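How I Sort a Mixed Toy Bin (Without Losing a Whole Afternoon)

I put this off every July, and then I do it in one go with the radio on and wonder why I waited. If your kids' toys have all ended up in one big tub with half the play kitchen, come along!

You'll want an open bin with a divider (a wide side and a narrow side is perfect), a damp cloth, a trash bag and some floor space.

1. Tip everything out. Yes, everything, even the crumbs.

2. Pull the big things first. Dolls, tall boxes, toy pans, anything that hogs room. My friend Piyumi starts with the tiny bits and she's still at it when I'm on my second coffee.

3. Wipe as you go. Doll faces get a quick once-over, and clothes come off if they're grubby and go in with the regular wash.

4. Load the wide side. Tall containers go lengthwise against the wall, and flat round things like pans can stand on edge right beside them. Then dolls, lying down, and monsters or critters wherever there's a gap.
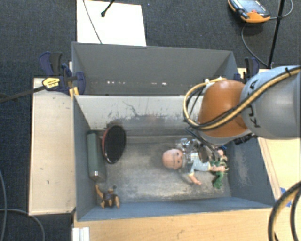
5. Save the narrow side for small stuff. I tried zip bags in there for a while, but my two just left them open, so now it's loose blocks and doll shoes and I've made my peace with it.

6. Stop when it's full. Whatever is left on the floor goes in a donate box, and I leave that by the front door for 2 weeks in case somebody comes asking for a dinosaur.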